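Acordeón de papel para guardar cartas

16 de octubre de 2018

Llevaba desde agosto con esto a medias y por fin lo he terminado. Es un libro acordeón con bolsillos, cosido a un lomo de tela, para guardar la correspondencia de mi abuela. Son cartas pequeñas, casi todas en el mismo formato de sobre, y estaban en una caja de zapatos donde se iban doblando por las esquinas.

La idea salió de un taller de encuadernación que dio Nevzat Türkmen en el local de Tekin. Él hacía los bolsillos con una sola tira larga plegada, sin pegar nada. A mí me gusta más pegar los laterales, porque las cartas de mi abuela son finas y se escurren por los lados. He perdido algo de limpieza en el plegado, pero los bolsillos cierran bien.

Materiales

Papel Siria de 160 gramos no encontré, así que usé el de Stendholm, en color crudo. Es algo más rígido y al plegarlo a contrafibra se agrieta, por lo que conviene mirar la dirección de la fibra antes de cortar. Estropeé dos tiras por no hacerlo.

Para las tapas, cartón gris de dos milímetros forrado con un papel estampado de Didari, el de las hojas pequeñas en verde oscuro. Me costó decidirme entre ese y uno liso color teja. Al final el liso lo he puesto por dentro, en las guardas.

El resto es lo de siempre: plegadera de hueso, regla metálica, cúter con cuchilla nueva, cola blanca rebajada con un poco de agua, hilo encerado y una cinta de algodón para el cierre.

El plegado

Corté siete tiras y las uní con una solapa de un centímetro. Primero marqué todos los pliegues con la plegadera y la regla, y después plegué, alternando monte y valle. Recep Akyol me insistió en que marcara siempre desde el mismo borde, sin dar la vuelta a la tira, y tenía razón. En el primer intento fui marcando desde los dos lados y al cerrar el acordeón tenía casi tres milímetros de desfase.

Con las tiras unidas, lo dejé bajo peso unos 60 minutos. Luego pegué los laterales de los bolsillos con muy poca cola, aplicada con un pincel plano. Si se pone de más, sale por el borde y pega un bolsillo con el siguiente. Yo metí una tira de papel de horno en cada uno hasta que secó.
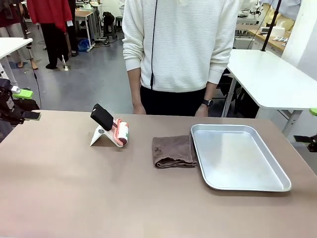 Las tapas

El forrado fue lo que más tiempo me llevó. Encolé el papel estampado, esperé un par de minutos a que se estirara y puse el cartón encima. Las esquinas las corté a 45 grados, dejando grosor y medio de cartón de margen. Una de las cuatro me quedó un poco abierta y la tapé con un triángulo del mismo papel. Se nota si se busca.

Antes de pegar las guardas abrí dos ranuras para la cinta, una en cada tapa, y la aplasté bien por dentro con la plegadera. Después, prensa toda la noche. No tengo prensa de verdad, uso dos tableros y los diccionarios.

El lomo es una tira de tela cosida con tres puntadas sencillas. Pensé en ponerle un título, pero todavía no lo he hecho. Tengo unos sellos de letras y quiero probarlos antes en un retal.

Lo que cambiaría

Haría los bolsillos medio centímetro más altos. Los sobres entran, aunque asoman por arriba más de lo que calculé. También pondría una cinta más ancha, la que tiene se retuerce al hacer el lazo.

Me ha sobrado papel de Didari para otras dos tapas pequeñas. Seguramente haga un cuaderno para apuntar las fechas de las cartas, que muchas no la llevan y hay que ir sacándola del matasellos. De momento he ordenado las que están claras y el resto sigue en la caja.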